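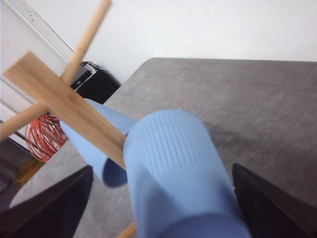 Becher zwischen den Greiferfingern, teils davor der Holzständer

Automatisierung in der Teeküche: so führt man den Greifer ein

Bei Clirneva übernimmt der Arm Resus das Einräumen der Becher. Vor dem Start legt das Team fest, wer ihn freigibt und wer bei Störungen eingreift. Für die Einweisung 15 Minuten pro Person einplanen.

1. Ständer an seinen festen Platz stellen.
2. Freien Zapfen wählen und Becher langsam anfahren.

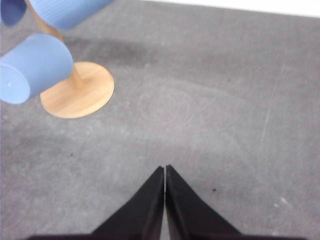
3. Greifer öffnen, erst danach zurückfahren.
4. Abbrüche ins Schichtbuch eintragen.

Der Küchendienst von früher nahezu 14 Stunden im Monat wird zur Aufsicht. Den Dienstplan ab September anpassen.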